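The Long Way Back for Gornden's Goalkeeper

May 29, 2019

Yanti Nugroho was back in goal for Gornden on the last day of the season, and for most of the afternoon she had little to do. She caught two crosses, kicked one ball straight out of play and was beaten late on by a deflection. Gornden drew 1-1 and finished fifth. She says it was the best game she has played in years.

It was her first league match in 492 days. The knee went in a routine training drill, with no one near her. She landed after a save, tried to get up and heard a teammate shouting for the physio.

"I thought I'd be out a month," she says. "I'd never had anything worse than a broken finger."

The scan showed a torn ligament and damage to the cartilage. She had one operation that spring and a second in the fall, when the joint kept locking. Between the two she worked mornings in the office at Workina, the packaging company that sponsors the club, and did her rehab in the afternoons at the Khoo sports clinic across town.

Rehab for a goalkeeper is a little different from rehab for a midfielder. The running comes back fairly early. Landing takes longer. Nugroho spent weeks stepping off a low box onto a mat, then a higher box, then falling sideways onto the mat from her knees. She did not dive on grass until March, and even then the coaches rolled the ball to her by hand.

Gornden got by without her, though not easily. The club used three goalkeepers, one of them a defender who filled in for a half at Odora and let in four. Attendance held up at 235 a game, a good number for a ground with a single covered stand, and the team stayed clear of the bottom two after winning five of its last eight.

Nugroho watched most of those games from behind the goal. She started making notes on corners and passing them to the bench at halftime. The club has since asked her to help coach the under-16 keepers, and she takes them twice a week before her own training.

She turned down a chance to return in April. The knee felt fine, she says, but she was still thinking about it every time she jumped, and she told the manager to wait. He gave her two reserve games first, both away, both on heavy fields. 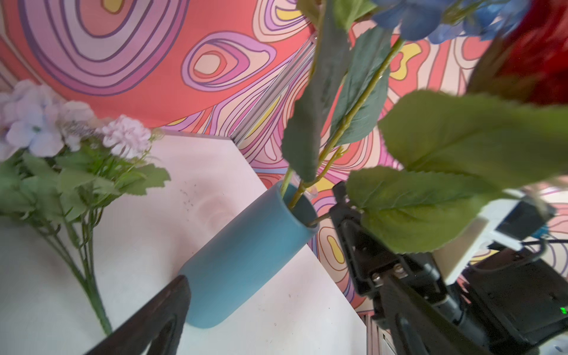 Her contract runs for one more season, and the club wants to talk about adding a second. Nugroho would like to get through preseason before she signs anything. She is due back at the clinic in the middle of June for a strength test, and after that she has two weeks off, the first she has taken since the injury.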